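4. Data collection by student teams

4.1 Setting and participants

The recordings used in this paper were made during the second half of the robotics project course at Iltitz, which runs from February to June. Students on the course work in teams and choose one household handling task at the start of term. Two of the teams chose cloth. The first, Rellgate, worked on unfolding a garment from a heap. The second, Nena, worked on folding a garment that had already been laid out flat. Both used the same two-armed station and shared the same booking sheet, so the physical set-up had to suit both tasks without being rebuilt between sessions.

None of the students had operated a two-armed system before the course. They had taken the introductory module in control, and most had written a small simulation of a planar arm, but handling fabric was new to all of them. Each student completed a training block on rigid objects (stacking cups, then opening a lidded box) before being allowed to record with cloth. Episodes from the training block are not part of the data reported here.

4.2 Task definition

For the unfolding task, an episode starts with a single garment dropped on the table from a height of one forearm. The operator may use either arm or both. The episode ends when the operator judges that no further improvement is likely, or when the time limit is reached. We first asked the teams to stop at a fixed coverage value, read from the overhead view, but this was dropped after the pilot sessions. Operators spent the last part of each episode chasing small corners, and the resulting motions were short, hesitant and of little use for training.

For the folding task, the garment is laid out by hand and the operator makes a sleeve fold on each side followed by one fold across the body. Trousers and towels were folded in half twice. Teams wrote their own folding order for other items and kept to it for the whole term.

We did not prescribe how a garment should be gripped. This was a deliberate choice, and it had a cost. Rellgate's operators came to prefer pinching a raised edge from above with the fingertips and then lifting slowly, while Nena's operators preferred to slide a finger under the hem. The two habits are easy to tell apart in the joint traces, and a policy trained on both sets without a team label tends to start one motion and finish the other. We return to this in Section 6.

4.3 Station and work surface

The station was assembled by an earlier year of the course and is known in the teaching lab as Magbanua, after the controller software written for it. It has two arms, each with a two-finger gripper whose finger parts are printed in white plastic. Printing the fingers in the lab mattered more than we had planned for. Finger linkages cracked at the pivot holes during the first weeks, and being able to replace them on the same afternoon kept the schedule intact. Students were asked to log every replacement, and the log is included with the data.

The table is covered with black cloth. The bare top is white and gave strong reflections under the ceiling lights, which upset the segmentation step described in Section 5. It was also slippery, so that a light garment would slide away from the fingers before it could be pinched. The black cover solved both problems well enough, but it introduced a third. The cover itself wrinkles, and a gripper pressed too hard can pick up the cover along with the garment. Clamping the cover at the table edge reduced this without removing it. Episodes in which the cover was lifted clear of the table were marked as failures by the operator and kept in the data under their own label.

Black garments were left out for the obvious reason. Dark red and navy items were allowed, and they proved to be the hardest for the segmentation step, particularly where the gripper cast a shadow over the fabric.

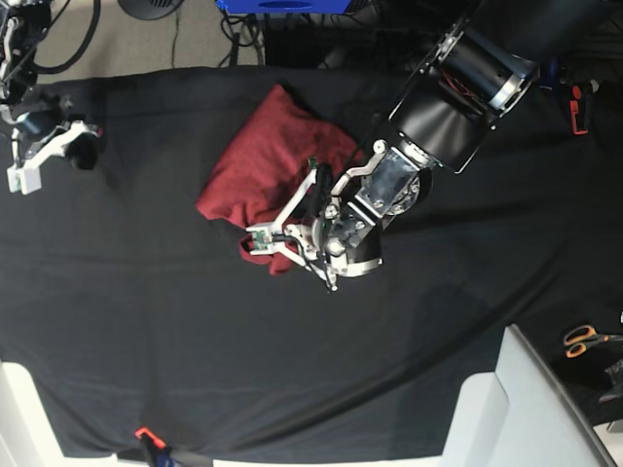

Figure 2. Overhead view of the station with the left gripper at a dark red cloth. The right gripper is open.

4.4 Amount of data

After removing episodes with missing joint data, 3361 episodes remained across both tasks. A further 122 were set aside by the teams themselves, mostly because the operator had been interrupted or the wrong garment label had been entered. We checked these by hand and agreed with the teams' decision in every case.

The episodes are not spread evenly over the term. Few were recorded in the first weeks, when the teams were still adjusting the gripper force limits, and many were recorded close to the final demonstration in June. Later episodes are also shorter. Part of this is practice, but the teams also changed the speed limit on the wrist joints midway through the term, and the two effects cannot be separated with the data we have.

4.5 Labelling

Each episode carries a garment type, a colour, the operator's code, the team, and one outcome label. Outcome labels were entered by the operator straight after the episode and checked by a member of the other team. Disagreements were settled by watching the overhead recording together. Most concerned partial success in unfolding, where a sleeve was still tucked under the body of the garment – the operator tended to count this as done and the checker did not. The written rule was changed during the pilot so that a hidden sleeve always counts as partial, and the pilot episodes were relabelled under the new rule.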